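Magazine > Features > Learning

Two arms, one evening

The room is up two flights, past the bike racks, and the door sticks. By the time I get there they've already started. Someone is reading numbers off a laptop. Someone else is eating a cheese roll over a keyboard. Elsa Ojala waves me to a stool without looking up, which I will learn is how she greets everybody.

This is the Torarar club, the robot group that grew out of an evening class and then sort of refused to stop being one. It has 79 names on its mailing list. On a wet night you might see a handful. Tonight is busier – there's a contest in June, the Laitinen Cup, and the rules came out on 5th April with a change that has upset everyone.

The change is this. Last year each team picked things up with one arm and put them down again. Fruit into trays, boxes onto boxes. This year you need two arms, and at least one task has to be something you'd normally do with your own hands without thinking. Open it, close it, pass it over. The rules run to several pages on what counts as a pass and say next to nothing about what counts as open.

"So is a lid open when it's a crack open?" Elsa says. "Or all the way? We wrote and asked. They said use your judgement. Whose?"

She teaches maths in the daytime. Took up the class to get out of the house, she says, then ended up running it when the last tutor moved away. She is quick and a bit blunt and writes everything in pencil in a school exercise book. Every run gets a line. Run number, what they tried, who was driving, one word for how it went. The word is quite often "no".

They've reached run 342. She shows me the page.

The club calls its pair of arms Tema. Not each arm, the pair. I keep asking which one is Tema and get told off for it. The members drive them by hand first, moving a matching set of levers at the next bench while the arms copy, and those runs are then used to train a program to do the same job by itself. That's the idea. A good evening is 40 clean runs, and they don't have many good evenings.

Driving is harder than it looks. I had a go. Your own wrist does a hundred small things you never ordered it to do, and then you put a lump of plastic between you and the job and all of that is gone. I went for a toy apple and shoved it off the table. A lad of about school leaving age picked it up and put it back without a word. Kind of him.

What surprised me is how much talk goes on. I'd pictured silence and screens. But the driver can't always judge how far away a thing is, so the others call it out – left, left, down a bit, no, your other left. Two people who have clearly had this argument before have it again over whether you should come in from above or from the side. Elsa lets it run. Then she says "side" and they go from the side.

The small stuff is what they worry about. Fruit is forgiving. It's fat and it sits there. A case for earbuds is another matter, slippery and rounded with a lid on a tiny hinge, and you have to hold it firmly enough that it doesn't shoot out but leave the lid free to move. They've tried sticky tape on the fingers. They've tried rubber. Both came off. At the moment they're back to bare fingers and patience.

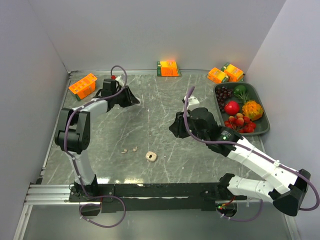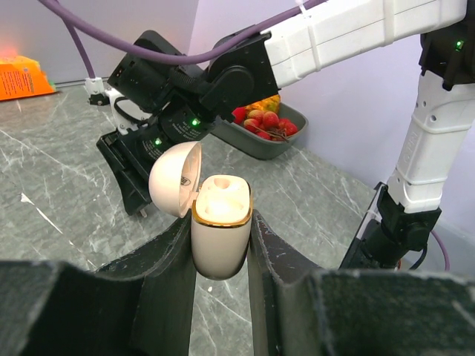
Tema at the Torarar bench. Second picture: the earbud case, lid open, between the fingers of one arm.

There's money in it, a little. The cup gives the winners a parts voucher and the club could do with one. Members pay by the term and the rent takes most of that. A spare motor means a round of emails asking who can chip in. One member keeps a list of what's been mended and with what, and it makes grim reading – glue, a bit of bent ruler, more glue.

Their main rivals are Ulitz, a college team with a proper workshop and, I'm told several times, a kettle that works. Ulitz won last year. Torarar came 5th, which they talk about as if it were a robbery. Something to do with a judge and a stopwatch. I heard three versions and couldn't make them fit togther.

I ask Elsa if they can win this time. She does the teacher's pause.

"We can do the task. Can we do it with people watching, in a hall, with different lights? Don't know. Last year the lights were yellow and it couldn't find a thing."

So they've begun changing the room on purpose. Blinds up, blinds down. Lamp on the left. Somebody moves the boxes when the driver isn't looking. The program has to see enough mess that a new place isn't a shock to it, and the members seem to rather enjoy making the mess. There's a running quarrel over whether you're allowed to be mean about it.

It gets late. The heating goes off by itself and coats come out. A woman who joined in the winter, never having touched a robot, takes the levers for the last few runs and she's good, properly good, small slow movements, tongue between her teeth. The callers go quiet for her. Elsa writes one word in the book and turns it so I can read it. "Yes."

Then they argue about the word. Was it a yes? Someone thinks the lid only counts if it stays put when you let go. Out come the rules, printed, with a coffee ring on page two. Page two doesn't say.

I left them to it and missed my bus. The club takes new members at the start of each term, no experience wanted, and bring your own mug becuase there aren't any.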